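OK, gripper comparison thread, as promised back in September and then not delivered. Settle in, it's a long one.

Quick background for new people: I do sim work on a two-armed robot, mostly picking up things that are awkward to pick up. My test yard is a backyard level called Kerncombe. Grass, trees, a fence, a playset, and this season's torture object, the decorated egg.

Why eggs? They're smooth, they roll, they hide behind each other, and I can set a force limit and call it a crack when the fingers go over. A block will forgive pretty much anything you do to it. An egg won't.

Two finger sets in the running. The Wiro set is short and blunt with a flat face. The Ondov set is longer, with a bend near the tip. Same arms, same wrist, same controller to start with, and I only swapped the fingers and the contact settings.

First thing I always do with a new setup is park the arm over plain grass and stare at the wrist camera for a while. If you can't see both fingertips, stop right there and move the camera before you collect a single run. I have lost whole evenings to skipping this.

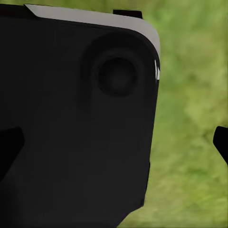
Wrist view, both fingers in sight, lawn nicely out of focus behind them.

And yes, that's a lot of housing. More than half the picture is gripper body! I went back and forth on this mount so many times. Move the camera out and you see more world, but then it bumps into everything you reach into. Move it in and you get a lovely safe mount and a big dark wall.

I kept it close in the end. The gap between the fingers is the part I need, and the head camera can handle the rest of the yard.

(If you're about to say "just use a wider lens" - tried it. The fingertips bent like bananas at the edges and my alignment code hated it.)

Now the runs. 90 attempts per finger set, same list of start positions for both, eggs in the basket and tilted at whatever angle the basket felt like settling at. I count it as good if the egg leaves the basket, stays in the fingers and never goes over the force limit.

The short blunt Wiro fingers were great on an egg sitting in the open. Really great, I got excited and nearly posted about it right then. Close, lift, done. They're stiff and there's not much to go wrong.

Then the basket came into it and the whole thing got ugly. The fingers are short enough that the palm reaches the rim before the tips reach a low egg. You can hear my planner crying. 17 of the failures were just rim contact, no egg involved at all.

The bent Ondov fingers go in over the rim so much better. You can come down next to the weave, tuck the tip along the inside wall and nudge the egg toward the other finger. It feels like how I'd do it with my own hand if I only had two fingers and no sense of touch.

They have their own problem though. The bend makes them want to pull sideways as they close, so a round thing gets squeezed toward the base of the fingers. Sometimes that's a nice deep grasp. Sometimes the egg pops out and goes rolling back down to its friend.
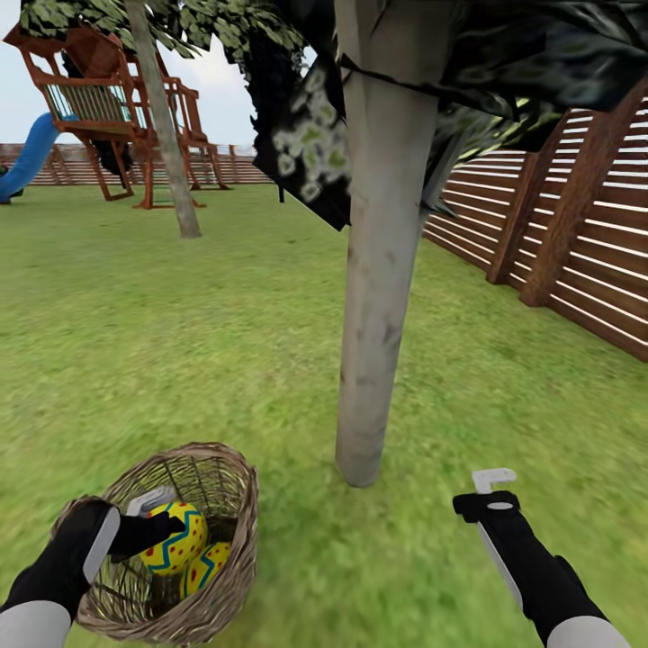

Anyway, the approach angle matters way more than I gave it credit for. Come in from the low side of a tilted basket and you've got the wall working for you. Come in from the high side and you're fighting the rim and the egg on top at the same time. I'm ashamed of how long I had the planner picking sides at random.

Once I fixed that, the Ondov crack-outs dropped to 16. Still too many for me to be smug, but they used to be most of my evening.

Controller notes, for the 2 people who asked. I started with plain position control on the fingers and it's fine until something is slightly off-center, and then one finger does all the pushing. I switched to the Navarro controller, which lets the fingers give a bit when they meet something. Much calmer. Also slower, by about a second per grasp, and I don't care even a little.

One warning on Navarro: the default gains are set up for something much heavier than an egg. Turn the closing stiffness way down first. I left mine alone on day one and every single grasp read as an omelet.

Also, please randomize your lighting. A yard with trees has hard shade in some places and bright grass in others, and my egg detector was doing suspiciously well until I moved the sun. Then it started finding eggs in the leaves. Yellow-green leaves, yellow eggs, I get it, buddy.

So who wins? For anything in a basket or a bin, the bent Ondov fingers, and it isn't close. For stuff out on a flat surface I'd still grab Wiro - less fuss, less tuning. If I could only keep one set it's the bent ones.

Haven't tried one of each yet, Wiro on one arm and Ondov on the other. Somebody suggested it a while back and I laughed and now I kind of want to do it. One arm could steady the rim while the other one goes fishing.

Settings file goes up once I've cleaned out the rude comments. If you've got a trick for stopping the sideways pull on bent tips, please send it my way, I'm all ears.

2 December 2024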